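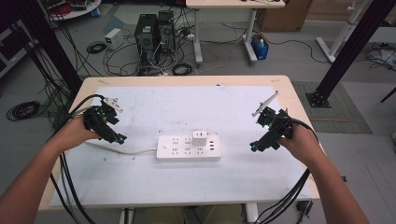
Bench check before recording, plug task, Giden station

1. Grippers. Both respond, tip lights on. OK. Lovely smooth action on the pair today!

2. Cables. Clear of the elbows. Floor cables by the towers want tidying, please.

3. Board. Smudged but flat. Wipe before Tuesday. 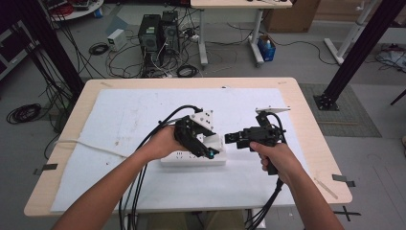 4. Episode count. We're at 534 good ones out of the 815 Plekance asked for, and I'm really pleased with how varied they are. Keep shifting the white power strip between takes, and try coming down on it with the left gripper as well as the right.

5. Post bolts. Checked, tight.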